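모집공고
조작 계획 소프트웨어 엔지니어 (정규직) 및 원격조작 참여자 (단기)
Gindaden 소프트웨어팀

지원서는 4월 말까지 받습니다. 두 부문을 같은 공고로 내지만 전형은 따로 진행하니 지원 메일 제목에 부문을 꼭 적어 주십시오.

팀 소개
Gindaden은 의류를 다루는 로봇팔의 제어와 인식 소프트웨어를 만드는 회사입니다. 로봇팔과 그리퍼는 외부에서 구입하고, 그 위에서 도는 소프트웨어는 직접 작성합니다. 현재 주력 과제는 Flundura입니다. 작업대에 흩어진 옷과 옷걸이를 구분해 집고, 옷을 걸거나 개어 지정한 자리에 놓는 작업 계획기입니다. 고객사는 Dreßler이고, 반품 의류 재정리 공정에 적용할 예정입니다.

소프트웨어팀은 5명입니다. 팀장은 Skarphéðinn Egilsson이고, 인식은 Jinfeng Liao, 궤적 계획과 저수준 제어는 Américo Loureiro가 담당합니다. 데이터 도구와 수집 일정은 Efua Adjei가 관리합니다. 회의는 영어와 한국어를 섞어서 하고, 코드 리뷰와 문서는 영어로 씁니다.

부문 1. 조작 계획 소프트웨어 엔지니어 (1명)

담당 업무
- 파지 후보 생성기와 궤적 계획기 사이의 인터페이스 재설계. 지금은 파지 자세를 하나만 넘기기 때문에 계획이 실패하면 처음부터 다시 인식합니다.
- 손목 카메라 영상으로 파지 상태를 판정하는 모듈 개선. 얇은 플라스틱 물체를 집었을 때의 오판정이 우선 과제입니다.
- 옷걸이처럼 속이 빈 물체의 충돌 모델 작성. 현재는 볼록 껍질로 근사하고 있어 옷걸이 안쪽 공간을 쓰는 경로가 모두 버려집니다.
- 실패 기록 재생 도구 유지보수. 분류가 끝난 실패 기록이 2411건이고, 그중 584건은 원인이 계획기로 표시되어 있습니다. 입사 후 첫 업무는 이 584건을 다시 읽고 재현 가능한 것을 회귀 테스트로 옮기는 일입니다.
- 현장 배포판 빌드와 설정 파일 관리. 팀원이 돌아가며 맡습니다.

자격 요건
- C++로 실시간 또는 준실시간 제어 코드를 작성하고 운영해 본 경험
- Python으로 실험 도구를 만들어 본 경험
- 샘플링 기반 계획 또는 최적화 기반 계획 가운데 하나를 직접 구현하거나 고쳐 본 경험
- 좌표계 변환과 손-눈 보정을 스스로 점검할 수 있을 것
- 남이 쓴 로그를 읽는 일을 싫어하지 않을 것

학위는 보지 않습니다. 로봇 분야 경력이 없어도 게임 물리, CAD 커널, CNC 제어 쪽 경력이 있으면 지원할 수 있습니다.

우대 사항
- 변형 물체(천, 케이블 등) 조작 연구나 개발 경험
- ROS 2 기반 시스템을 고객 현장에 설치해 본 경험
- 모방학습 정책을 기존 계획기와 함께 운용해 본 경험

근무 조건
근무지는 Zavdale 사무실이며 실험실이 같은 층에 있습니다. 주 이틀까지 재택이 가능하지만 배포 주간에는 출근해야 합니다. 출근 시각은 오전 8시에서 10시 30분 사이에 각자 정합니다. 수습 기간은 3개월이고 급여는 수습 중에도 전액 지급합니다. 연봉은 면접 뒤 제안서에 적어 드리며, 제안서를 받은 다음 협의할 수 있습니다.

전형 절차
서류, 과제, 면접 순입니다. 과제는 저희 로그 하나와 최소 실행 환경을 보내 드리고 실패 원인을 찾아 한 쪽으로 정리하는 것입니다. 네 시간 안에 끝낼 분량으로 잡았고, 다 풀지 못해도 어디까지 봤는지 적어 내면 됩니다. 면접에서는 제출한 정리 내용을 두고 Américo Loureiro, Jinfeng Liao와 이야기합니다. 화이트보드 코딩은 없습니다.

부문 2. 원격조작 참여자 (단기)

계획기와 학습 정책을 비교하려면 사람이 조작한 시연이 필요합니다. 참여자는 리더 암을 잡고 로봇팔을 움직여 옷과 옷걸이를 집고, 옮기고, 정리합니다. 로봇 경험은 필요 없으며 첫날 한 시간 동안 조작법을 알려 드립니다.

- 한 회는 세 시간이고 중간에 두 번 쉽니다. 평일 오후 또는 토요일 오전 가운데 고를 수 있습니다.
- 한 사람당 약 100개의 시연을 목표로 합니다. 채우지 못해도 참여 시간에 대한 수당은 그대로 지급합니다.
- 만 18세 이상이고 양손을 쓰는 데 불편이 없어야 합니다. 왼손잡이도 환영합니다.
- 기록되는 것은 관절값, 그리퍼 개폐값, 카메라 영상입니다. 참여자의 얼굴과 음성은 저장하지 않습니다.
- 시연이 끝날 때마다 화면에서 성공, 실패, 보류를 직접 표시합니다. 실패한 시연도 지우지 않고 남깁니다.

수당은 회차가 끝난 다음 주에 계좌로 입금합니다. 참여 동의서는 첫날 현장에서 작성하며, 중간에 그만두더라도 불이익은 없습니다. 이미 기록한 데이터의 삭제를 원하면 Efua Adjei에게 말씀해 주십시오.

지원 방법
부문 1은 이력서와 함께 본인이 고친 버그 가운데 하나를 골라 반 쪽 정도로 설명한 글을 보내 주십시오. 공개 저장소가 있으면 주소를 적어도 되지만 필수는 아닙니다. 부문 2는 이름, 연락처, 가능한 시간대만 적으면 됩니다. 두 부문 모두 회사 홈페이지의 채용 문의란으로 접수하고, 받은 날부터 일주일 안에 답장을 드립니다.

서류 접수와 일정 문의는 Vaida Eglītis가 맡습니다. 업무 내용에 관한 질문도 같은 곳으로 보내시면 담당 팀원에게 전달합니다.
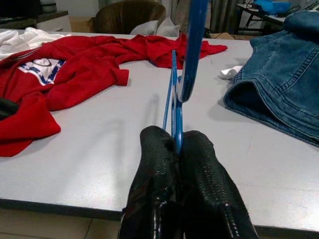 두 부문에 동시에 지원해도 됩니다. 이 경우 메일을 두 통으로 나누어 보내 주십시오.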